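Starkance schließt zweiten Fonds und bleibt bei kleinen Haushaltsmarken

Die Beteiligungsgesellschaft hat 94 Millionen Euro eingesammelt. Gründerin Lowri Jenkins will weiterhin in Firmen investieren, die anderen Geldgebern zu langweilig sind.

2024-08-28

Die Beteiligungsgesellschaft Starkance hat ihren zweiten Fonds geschlossen. Wie das Unternehmen mitteilte, haben die Anleger 94 Millionen Euro zugesagt. Das Geld soll in junge Hersteller von Konsumgütern fließen, vor allem in solche, die Dinge für Küche, Bad und Waschraum verkaufen. Die erste Beteiligung aus dem neuen Fonds steht schon fest: Starkance übernimmt einen Minderheitsanteil an Tondia, einem Hersteller von Nachfüllseifen und festen Spülmitteln.

Über die Höhe dieser Beteiligung haben beide Seiten Stillschweigen vereinbart. Jenkins sagte nur, dass es sich um einen Betrag handelt, »der für uns normal ist und für Tondia groß«. Nach ihren Worten hat man acht Monate lang miteinander gesprochen, bevor ein Vertrag auf dem Tisch lag. In dieser Zeit ist sie mehrmals zu den Lieferanten mitgefahren und hat auch einen Tag am Telefon des Kundendienstes verbracht.

»Am Telefon lernt man eine Firma kennen«, sagte Jenkins. »Die Präsentation habe ich danach gar nicht mehr geöffnet.«

Lowri Jenkins hat Starkance vor neun Jahren gegründet, nachdem sie lange im Einkauf einer Drogeriekette gearbeitet hatte. Einen klassischen Weg durch eine Bank oder eine Unternehmensberatung hat sie nicht gemacht, und bei der Suche nach den ersten Anlegern war das ein Nachteil. Der erste Fonds war entsprechend klein. Mehrere große Adressen haben damals abgesagt. Geblieben sind einige Unternehmerfamilien, von denen die meisten nun wieder dabei sind.

Bekannt wurde die Gesellschaft durch den Verkauf von Rornel. Die Firma stellt Wäscheständer, Bügelbretter und ähnliche Artikel her, und als Jenkins dort einstieg, gab es 2.000 Stammkunden und einen Onlineshop, der am Wochenende häufig ausfiel. Fünf Jahre später ging Rornel an einen skandinavischen Haushaltswarenkonzern. Zu diesem Zeitpunkt waren die Produkte in 893 Geschäften erhältlich. Wie viel Starkance an dem Verkauf verdient hat, wurde nie veröffentlicht. In der Branche gilt das Geschäft aber als der Grund, warum der zweite Fonds überhaupt zustande kam.

Prys Prothero, der Rornel bis zum Verkauf geführt hat, erinnert sich noch gut an die erste Begegnung. Er hatte eine Stunde für das Gespräch eingeplant, und Jenkins blieb bis zum Abend. »Sie wollte wissen, warum unsere Scharniere quietschen«, erzählte er. »Kein anderer Investor hatte unsere Produkte vorher zu Hause aufgestellt. Sie hatte drei davon und war mit einem unzufrieden.« Prothero gehört heute zu den Anlegern des zweiten Fonds und berät zwei der Beteiligungen bei Fragen der Herstellung.

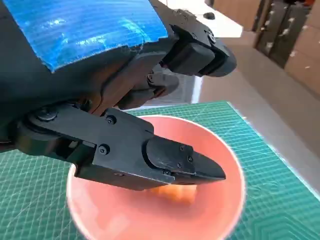 Nicht jede Wette ist aufgegangen. Bei Price, einem Anbieter von Abonnements für Putzmittel, hat Starkance den ganzen Einsatz verloren. Die Kunden bestellten im ersten Jahr fleißig und kündigten im zweiten, weil sich bei ihnen die Flaschen stapelten. Jenkins spricht über diesen Fall ziemlich offen. Sie habe die Zahlen der Neukunden gelesen und sich zu wenig für die Kündigungen interessiert, sagte sie. Auch habe man dem Gründerteam zu früh zu viel Geld gegeben, und dieses Geld sei fast vollständig in die Werbung gegangen.

Als Folge hat die Gesellschaft ihre Regeln geändert. Das Kapital wird jetzt in mehreren Teilen ausgezahlt, und der zweite Teil kommt erst, wenn genügend Kunden ein drittes Mal gekauft haben. Mit den Gründern wird vorher schriftlich festgelegt, was »genügend« bedeutet. Für diese Prüfung ist Haf Rees zuständig, die vor drei Jahren als Partnerin zu Starkance gekommen ist und früher Insolvenzen begleitet hat. Bei Tondia hat sie nach eigener Aussage zunächst gegen die Beteiligung gestimmt.

»Mir war die Abhängigkeit von einer einzigen Handelskette zu hoch«, sagte Rees. Umgestimmt hat sie ein neuer Liefervertrag, den Tondia im Frühjahr mit einem zweiten Händler abgeschlossen hat. Ganz beruhigt ist sie noch immer nicht. Seife sei ein Markt, in dem die großen Hersteller jeden Preis mitgehen können, wenn sie wollen, und eine kleine Firma habe dagegen wenige Mittel.

Bei Tondia selbst sieht man das gelassener. Der Gründer Jhosep Lozano hat die Firma mit Erspartem und einem Kredit seiner Hausbank aufgebaut und bisher keine fremden Teilhaber gehabt. Angebote gab es, wie er sagte, aber die meisten Interessenten wollten, dass er schnell in andere Länder geht. »Ich verkaufe Seife, und sie haben mit mir über eine Plattform gesprochen«, sagte Lozano. Das Geld von Starkance will er für eine zweite Abfüllanlage verwenden und für ein größeres Lager. Außerdem soll das feste Spülmittel, von dem es bisher nur eine Sorte gibt, in einer Variante ohne Duftstoffe erscheinen. Der Verkauf soll noch im September beginnen.

Lozano behält die Mehrheit der Anteile und bleibt Geschäftsführer. Starkance bekommt einen Sitz im Beirat, den Rees übernehmen wird. Ein fester Zeitpunkt für einen späteren Verkauf ist nach Angaben beider Seiten nicht vereinbart. Üblich sind in der Branche Klauseln, mit denen ein Investor nach einigen Jahren den Verkauf der gesamten Firma verlangen kann. Ob es im Vertrag mit Tondia eine solche Klausel gibt, wollte Jenkins nicht sagen.

Der neue Fonds kommt in einer Zeit, in der junge Konsummarken es schwer haben. Die Werbung im Netz ist teurer geworden, die Zinsen sind gestiegen, und viele Haushalte greifen im Regal wieder zur Eigenmarke des Händlers. Mehrere Investoren haben sich deshalb von dem Bereich abgewandt und suchen ihr Glück bei Software. Jenkins sieht darin eher einen Vorteil. Die Bewertungen seien vernünftiger als noch vor drei Jahren, und die Gründer hätten mehr Zeit für Gespräche.

Weniger überzeugt ist Joni Tuominen, der für mehrere Familienvermögen Fondsbeteiligungen auswählt. Er hat sich die Unterlagen von Starkance angesehen und am Ende abgelehnt. An der Person Jenkins liege es nicht, betonte er, sie habe ein gutes Auge für Produkte. Sein Problem ist die Größe des Fonds. »Mit wenig Geld kann man sich die kleinen, guten Fälle aussuchen«, sagte Tuominen. »Mit 94 Millionen muss man entweder mehr Firmen nehmen oder größere. Beides ist eine andere Arbeit als die, mit der sie erfolgreich war.« Auch hält er es für riskant, dass ein großer Teil des guten Rufs an einem einzigen Verkauf hängt.

Jenkins kennt diesen Einwand. Sie will die Zahl der Beteiligungen nur wenig erhöhen und dafür länger bei den Firmen bleiben, mit mehr Geld für spätere Runden. Bei Rornel habe sie sich in der letzten Finanzierung nicht mehr in vollem Umfang beteiligen können, weil der Fonds leer war. Das ärgere sie bis heute. Ein Teil des neuen Kapitals ist deshalb von Anfang an für Nachfinanzierungen reserviert — wie groß dieser Teil ist, teilt die Gesellschaft nur den Anlegern mit.

Auch das Team soll wachsen, aber langsam. Gesucht wird zurzeit jemand mit Erfahrung in der Logistik, nach Möglichkeit aus dem Handel und ohne Vergangenheit in einem anderen Fonds. Das Büro bleibt, wo es ist, über einem Fachgeschäft für Haushaltswaren. Dort geht Jenkins nach eigener Auskunft mindestens einmal in der Woche durch die Gänge und fragt das Personal, was zurückgegeben wird.

Die nächste Beteiligung könnte aus einem Bereich kommen, mit dem sich Starkance bisher nicht beschäftigt hat. Nach Angaben von Rees spricht man mit einem Hersteller von Ersatzteilen für ältere Küchengeräte. Unterschrieben ist noch nichts, und den Namen der Firma nennt sie nicht. Mit einer Entscheidung rechnet sie bis zum Ende des Jahres.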